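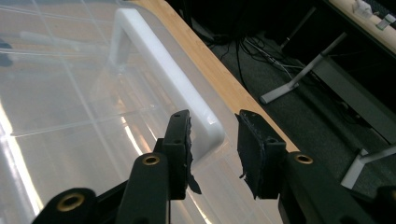

Board warp, paste versus mix - notebook, bench 2

December 24, 2025

Continuing from the April entries on the Trekonow ledgers. Those went back with covers that pulled outward within a week of delivery, and the client was polite about it. Purpose of this round is to find out whether the warp comes from the paste, the lining paper or the order in which the board is covered and lined. My money was on the lining. Loredana's was on the paste.

Materials

Gray board from Camargo, same lot as the ledgers, grain long. Lining paper is the Nilbridge 190 gsm, which is heavier than I would choose for a cover this size but is what went on the originals. Cover material is the plain starched cotton from the end of the old roll. Wheat starch paste cooked on the hotplate, strained twice, left to set up overnight, worked through the sieve again before use. The mix is the same paste cut with methylcellulose, equal parts by volume. PVA was left out. We don't use it on anything that might have to come apart.

Paste note: held at 60 C too long on the first try and it never thickened properly, stayed milky and ran off the brush. Took the second lot up until it went translucent and pulled in a ribbon, then held it there with constant stirring. First lot discarded. The hotplate dial reads low, use the probe.

Method

5 boards per set, 4 sets:

A - paste, cover first, lining after pressing
B - paste, cover and lining in one go
C - mix, cover first, lining after pressing
D - mix, cover and lining in one go

All boards cut from adjacent sheets and numbered in pencil on the inside face before anything else was done to them. Grain direction marked with an arrow. Cotton pasted out, left to relax until it stopped curling, then laid down and boned from the center. Turn-ins done long sides first. Lining pasted out and left to relax for the same time as the cotton. This is where I suspect the ledgers went wrong, as the sheet from the original job says "line at once" and whoever wrote that (me, by the handwriting) was in a hurry.

Pressed between felts and blotters in the nipping press, light pressure, blotters changed at the first hour and again before closing up. Overnight under weight after that.

After pressing, the sets go into the clear storage bins with an open dish of conditioned silica gel, lid on, so they all see the same air. Label each bin on the lid as well as the side.

Measurement is the usual one: board on the granite plate, concave side down, feeler gauge under the middle of the long edge. If the board is convex the other way, read both corners and average. Record the sign. Toward the lining is positive, toward the cover negative.

Observations

Set A went flat in the press and stayed close to flat. Slight positive pull on A3, within what the gauge can tell apart from the plate. Cover adhesion good, no lifting at the turn-ins when flexed.

Set B came out of the press looking fine and moved afterward. All of them positive. B2 and B5 are the worst and can be seen from across the room. The lining had gone down on cotton that was still damp, and I think the two dried at different rates with the lining finishing last. Consistent with the ledgers in amount, wrong in direction. The ledgers went negative.

Set C behaved like A with a bit less of everything. The mix goes on wetter and gives more slip time, useful on the turn-ins. Drying was slower. C4 has a bubble near the spine edge, which is my boning and should not be counted against the adhesive.

Set D in between. Positive, less than B. D1 delaminated at one corner when flexed, the mix having soaked into the board and left the corner starved. Would want a sizing coat first if we ever did it this way for a job.

So the lining order matters more than the adhesive, at least on this board. Neither of us gets to collect.

What this doesn't explain

The sign. Every bench board that moved went toward the lining and the ledger covers went away from it. Possibilities, in the order I believe them:

Ledger lining was put down without relaxing. Paper laid dry or nearly dry has no shrinkage left to counter the cotton, and the cover side wins. The "line at once" instruction fits.

Cross-grain lining on the ledgers. Can't check without lifting one. Nives Mazza still has the offcuts from that job in the Brukport drawer and says the grain on them is mixed, some with and some across. If they were cut to save paper I can guess who cut them.

Conditions at the client's end. The store there is heated and dry in winter, per the reading they sent. Would make any imbalance worse but should not choose a side by itself.

Loredana Orlandini asked whether the gray board itself could have a bias from the mill. Tried a bare board from the same lot, wetted evenly on both faces and pressed. Flat. Tried one wetted on one face only and it moved as expected, then came most of the way back. No bias worth chasing.

Errors and things to fix

Blotters for set D were changed late, I was on the phone. Note it against D in the table.

The second feeler gauge set has a kinked leaf. Pulled it from the drawer, do not put it back.

Granite plate needs wiping before each read, there was a crumb of dried paste under B4 and I had to redo it. First reading struck out, not erased.

Sieve: wash it straight after use. Dried paste in the mesh took me longer to get out than the cooking did.

Next

Set E - paste, cover first, lining laid without relaxing. If the covers go negative that is the ledger fault and we can stop.

Set F - as A but with the lining cross-grain, using the Brukport offcuts if Nives can spare them, otherwise cut fresh.

Same board lot for both. There is enough left if nobody uses it for backing boards - Loredana, this means the pile on the left with the tape on it.

Re-read A through D after the break, same gauge, same plate, before the bins are opened for anything else. Keep the lids shut until then. Silica gel to be weighed when it comes out, weights going in are on the inside back cover of this book.

Reply to Trekonow drafted, not sent. Waiting on E.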